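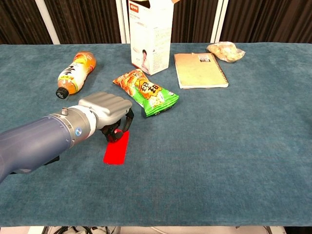

*Figure 5. Hand at a flat red item on the cloth-covered table. Fingers curled, palm side down.*

## Fault 42: Fingers stall on a flat item

The Bronda controller raises fault 42 when finger current stays over the limit for 2 seconds. It is most common with thin items such as cards, when the fingertips push into the table cloth. The arm holds position and the fingers stay energised.

**CAUTION:** Do not pull the item out by hand while the fingers are energised. They can close again without warning, with a force of up to 200 N.

1. Press the emergency stop. Wait for the status light to turn amber.
2. Check that the cloth hasn't bunched under the fingertips. Leave it alone for now.
3. Turn the key switch to MANUAL and release the emergency stop.
4. Select **Hand > Open slow**. Keep your other hand clear of the table.
5. Jog the wrist straight up 200 mm – never sideways, as this loads the finger joints.
6. Press the emergency stop again, then take the item away and smooth the cloth.
7. Look over each fingertip for splits or lifted edges. Replace any that are damaged (see Spare parts).
8. Release the emergency stop, clear the fault and re-teach the grasp height 2 mm higher.

**Note:** Bottles and snack bags further back can stay on the table if they are clear of the wrist's path.

If the fault comes back after step 8, lock out the cell and call Ataberk Yüksel at Histmont service. Have the fault log ready.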